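Workshop notebook, 2 June 2018

Back on the Kellel today. It's the old touring frame I've been nursing along since winter, and I'd promised myself it would be rideable before the coast path gets busy (fat chance, but there we are). Stripped the rear wheel first. The freehub felt like a pepper grinder, so out it came, and I gave the whole lot a good clean and packed it with the Drirnel grease. Lovely stuff, smells faintly of pear drops. Much smoother, though there's still a tiny bit of play I can't dial out.

Three spokes on the drive side were slack, all next to each other. I brought them up a quarter turn at a time and kept going back to the stand to check. It's true enough for a 32 mm tyre. If anyone borrows the spoke key, the black one is the right size for these nipples and the red one will round them off. Ask me how I know!
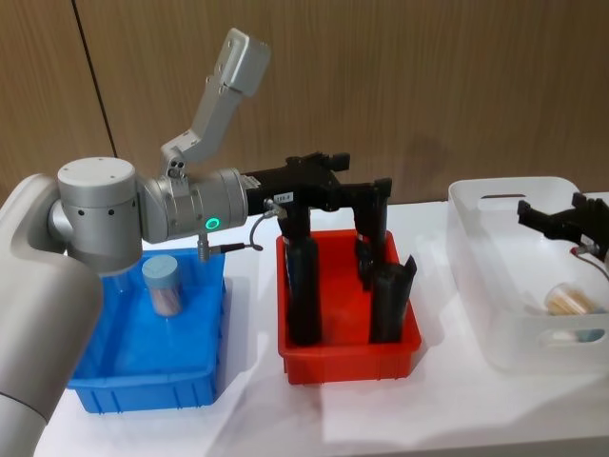 Then the brakes, which took up the rest of the afternoon. The Miyazaki cantilevers are pretty things but a swine to centre, and I had the straddle cable on and off four times before both pads met the rim together. Ended up swapping the left spring over to the other hole on the boss. Should have tried that first. Still squeals at the front, so I'll toe the pads in a touch more next time.

Odometer reads 2,233 miles, and the chain is past the mark on the checker. I've got a new one on the shelf but I'm holding off until the cassette turns up from Bindodeo, or I'll only wear the new chain out on old teeth. They're saying a week. They said that last time.

Still to do: bar tape (blue, if there's any left), mudguard stay that rattles, proper look at the bottom bracket. I want it sorted well before the September ride, with a few loaded trips done first to see what works loose.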